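How to flush a tankless water heater at home

Hard water leaves scale in the heat exchanger, and after some time the heater needs more gas to make the same hot water. In our area (Obeidat and the villages near it) I recommend to flush once a year. I do mine every May.

What you need

A small submersible pump, 2 washing machine hoses, a clean bucket and white vinegar. The Drakance descaling liquid is also good, but it costs more. Your heater must have service valves on the cold and hot pipes. If it has none, ask a plumber to fit them first.

Step 1. Turn off the heater

Switch off the power and close the gas valve. Close both water valves, cold and hot. Wait until the unit is cool, then open the small service ports slowly to let the pressure out.

Keep your tools and the washers together on a table near the heater. The washers for the Fodwood hoses are thin and they roll away easily.

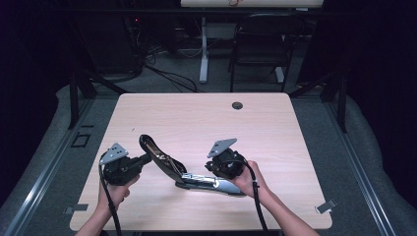 Step 2. Connect the hoses

The first hose goes from the pump to the cold service port. The second goes from the hot service port back into the bucket. Tighten by hand, then a quarter turn with the wrench – not more.

Step 3. Run the vinegar

Fill the bucket until the pump is fully covered. Open both service ports and let the pump run for 30 minutes.

Step 4. Rinse and restart

Empty the bucket and rinse with fresh water until it comes out clear. Clean the inlet filter too. Close the service ports, remove the hoses, open the main valves and check for leaks before you turn on the gas and the power.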